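Stekville evening course - home storage, session 2

Soft things first. Scarves, throws, gloves. Fold flat, then into a clear zip bag so you can see whats inside. Press the air out before closing. 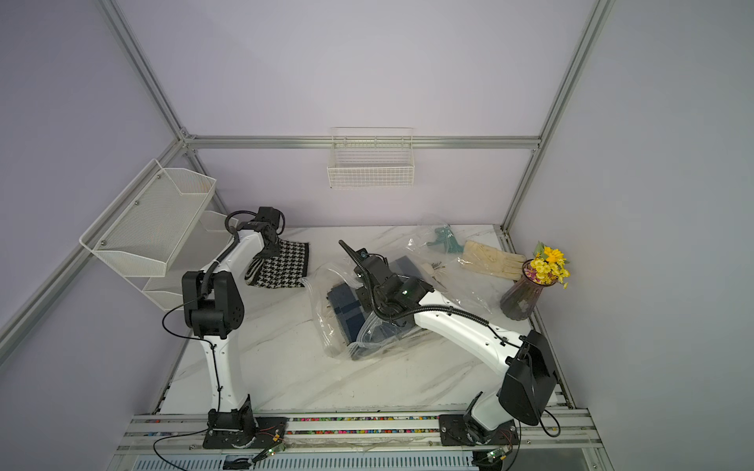
2. Sorting the table

Everything out before anything goes away. Checked fabrics in one pile, plain in another, gloves kept in pairs.

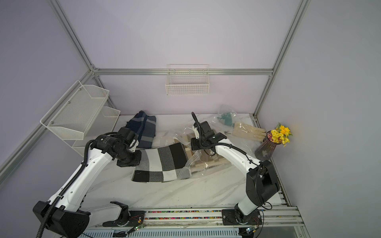 Label each bag - Dosel sheet, page 2. Bring your own pen next time, and two spare bags. Homework: one drawer, befor February.

Stekville Courses, Room 342 - Back to top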